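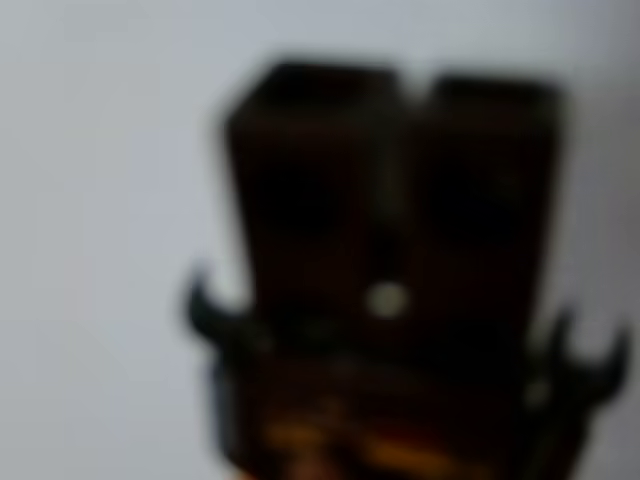

Open day at Skasness: notes for those who couldn't make it

February
By Marcus Tillman

Hello all,

A few people asked for a write-up of the open day at the Varela shop in Skasness, so I'm sending one to the whole list. I've answered the questions from the earlier message at the bottom and left that message quoted so you can see what was asked.

We were 12 on the visit, counting the two who drove over from Rorkholm and met us at the door. The doors opened at 9:30 and the first demonstration started before everyone had signed in, so if you go next year, get there early.

The morning was all gripping. They had a two-finger gripper set up over a plain light surface and ran it through a pick-and-place routine with small molded parts. The parts came out of a shallow tray, went to a fixture, and then back to the tray. One of their technicians talked over it while it ran. She was easy to follow and took questions as they came up, which made the session run long.

The part I found most useful was on finger pads. They swap pads a lot more often than we do. Their rule is 300 cycles between inspections, and the pads come off at the first sign of rounding on the gripping face, even when the picks are still good. We run ours until something drops. I asked what it costs them and she said the pads are cheap and the stopped line is what they worry about. They cut their own pads from stock, so that may be easier for them to say than for us.

They also missed picks on purpose. The technician shifted the tray a little at a time and let us watch how far off it could be before the fingers landed on the edge of a part. It took almost 7 millimeters, more than I would have guessed. After that she turned on the wrist camera correction and moved the tray by the same amount again, and the arm picked it up. Then somebody bumped the table and it had to be homed, which took a while.

After lunch we split into two groups. Mine went to the Nillomia cell, which is the sorting project they have been talking about since last year. It is further along than I thought but it is not in production. The arm sorts mixed fasteners into bins and is slow at it. They were open about that. The trouble is with parts lying on top of each other, and the fix for now is a shaker tray that spreads them out before the arm gets to them. The other group saw the maintenance bench, and I hope one of them will write in, as I only caught the last few minutes.

Coffee was good. Parking was not – the lot behind the building fills up and the street in front has a one-hour limit.

Now the questions.

> Marcus, I can't get away that day but would like to
> hear how it goes. Three things if you get a chance
> to ask them:
>
> How do they check that the two fingers close evenly?
> Ours drift and I only find out when a part comes out
> crooked.
>
> Do they let visitors jog the arm, or is it look but
> don't touch? I have two trainees who would get a lot
> more out of it if they could try.
>
> Are they still planning to lend out the training
> cell? There was talk of it going to Rorkholm first.

On the fingers: they close them on a gauge block at the start of every shift and read the offset from the controller. If it is out of range they reset the zero, and if it is out again the next day they take the gripper off and look at the linkage. It takes a couple of minutes. She offered to send the check sheet and I'll forward it when it comes.

On jogging the arm: yes, in the afternoon, one person at a time, at reduced speed and with one of their people holding the second enable switch. I had a turn. The pendant is a different layout from ours and I went the wrong way on the first move. Your trainees would be fine. They do ask for closed-toe shoes and no loose sleeves, and they turned one person back to the car for a jacket with drawstrings.

On the training cell: still planned, and still Rorkholm first. They would not give me a date. What is holding it up is the guarding, which has to come apart to fit through a normal door, and the new panels have not been delivered. I put our name down behind Rorkholm. There is no fee, but whoever borrows it pays for the truck both ways.

If anyone took notes at the maintenance bench, please post them here. I also came home with a gray thermos that isn't mine, so write to me off list if you are missing one.

Marcus Tillman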